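How I sort and finish plain wooden blocks for a toddler's play set

My niece turns two in September and I've promised her a set of blocks. Proper plain ones, no paint, no letters, just nice pale wood she can bash together. I made a set for my friend Lucía Arroyo's little boy last year and learned most of this by getting it wrong first, so you may as well have the benefit!

What you need

Unfinished wooden cubes in a couple of sizes
Sandpaper, 120 and 200 grit or thereabouts
A lint-free cloth (an old T-shirt is fine)
Food-safe oil or a beeswax finish
A bowl

Step 1: Tip them out and have a proper look

Find a smooth, hard surface with decent light. Stone or a kitchen worktop is lovely for this, as a block with a wonky base will rock when you press a corner. Mine rocked all over the place the first time and I blamed the table for ages.

Put the big cubes together on one side and keep the small ones well apart. I like the bowl at the far edge, where my elbow can't get it, and anything with a split or a nasty knot goes straight in there.

The pale cubes are in a loose cluster on the left by the red bowl, with the two little ones stacked over on their own. No need to line anything up neatly at this stage, you're only sorting. 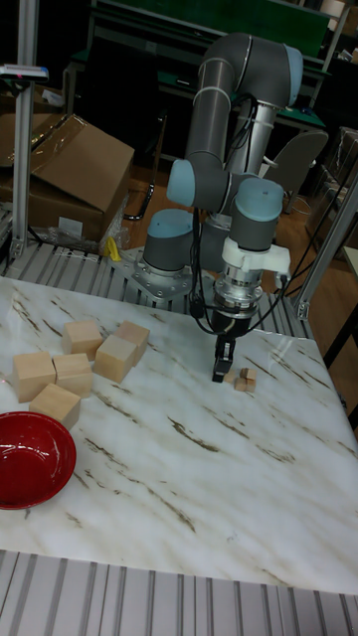
Step 2: Sand the edges

Start with the coarser paper and take the sharpness off every edge and corner. I lay the paper flat and rub the block along it, because holding the block still and waving the paper about gave me very odd shapes. Swap to the finer paper once the corners feel soft against your cheek (yes, cheek, it's fussier than your fingers).

Step 3: Check the small ones again

Please don't give tiny blocks to a baby or toddler who still puts everything in their mouth. I'm keeping my small ones back in a jar until she's 3, and then they can be chimneys.

Step 4: Oil and wait

Wipe off all the dust, then rub in a thin coat of oil. Thin! I drowned the first lot and they stayed tacky for a week. Stand them on a rack overnight, buff with a dry bit of cloth, and do a second coat if they look thirsty.

Spread the oily cloth out flat outdoors to dry before you bin it, as scrunched-up ones can catch fire with some oils.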